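Preparing a Used Laptop for Transfer to Another Staff Member

Gronow Learning Services
Information Technology Support
Last reviewed 17 Jul 2020

Purpose

These instructions apply to any portable computer that is to be passed from one staff member to another, or returned to the equipment pool at the Stokell office. They cover the laptops issued by Gronow and the older Sadura units still in use at the front counter. Desktop computers and tablets are covered by separate instructions.

The person giving up the laptop is responsible for steps 1 to 4. The remaining steps are to be carried out by Information Technology Support. Staff must not attempt a full reset themselves.

Before you begin

You will need:
The laptop and its original power adapter
Your staff login and password
An external drive with at least 1000 GB of free space, available on loan from room 18
A completed Equipment Transfer Form, signed by your supervisor

Connect the laptop to mains power before starting. A copy that is interrupted by a flat battery must be started again from the beginning.

Step 1. Sort your files

Open your Documents, Pictures and Desktop folders and decide what must be kept. Work files belong on the shared drive and should be moved there now. Personal files may be copied to your own storage. Files that fall under the records policy must not be deleted, even where they appear to be duplicates. If you are unsure about a file, leave it in place and note its name on the form.

Check the Downloads folder as well. It is often the largest folder on the machine and is not included in the nightly backup.

Step 2. Copy what remains

Plug in the external drive and wait for it to appear in the file window. Create a new folder on the drive and name it with your surname and the asset number on the underside of the laptop. Copy your folders into it one at a time.

When each copy has finished, right-click the original folder and select Properties, then do the same for the copy. The number of files and the total size should match. If they differ, copy the folder again before going further. Open several files from the drive, including at least one image and one spreadsheet, to confirm that they can be read.

Step 3. Sign out of your accounts

Sign out of email, the web browser and any cloud storage service. In the browser, turn off syncing first and then clear saved passwords. Closing the window does not sign you out.

Staff who hold a licence for the Rullska drawing and modelling program must release it from the Help menu while the laptop is still connected to the network. A licence that has not been released remains tied to the old machine, and the next user will be unable to open the program.

Step 4. Check the display and graphics

Open any full-colour picture from the Samples folder and enlarge it to fill the screen. Look for lines, flickering, dark patches or a strong colour cast. Tilt the lid slowly through its normal range and watch for changes in the picture. Record any fault in Section C of the form. 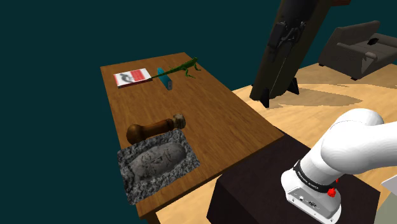
Sample picture: tabletop with book and green toy lizard.

If the picture will not open, restart the laptop and try once more. Error code 454 means that the graphics driver needs to be reinstalled. Write the code on the form and continue.

Step 5. Reset and inspection (Support only)

Support will confirm that the copied files are complete, erase the internal drive and install the current standard system. The battery is tested at the same time. The hinges, keyboard and ports are inspected, and the case is cleaned with a lightly dampened cloth.

Laptops with more than 3000 recorded hours of use are not reissued. They are withdrawn and the new user is given another unit from the pool.

Step 6. Handover

The new user signs the form on collection and must change the temporary password at first login. The external drive is to be returned to room 18 once the previous user has confirmed that nothing is missing.

Contacts

Equipment loans and transfer forms: Tavion Ferreira
Licences and records questions: Magnus Mowat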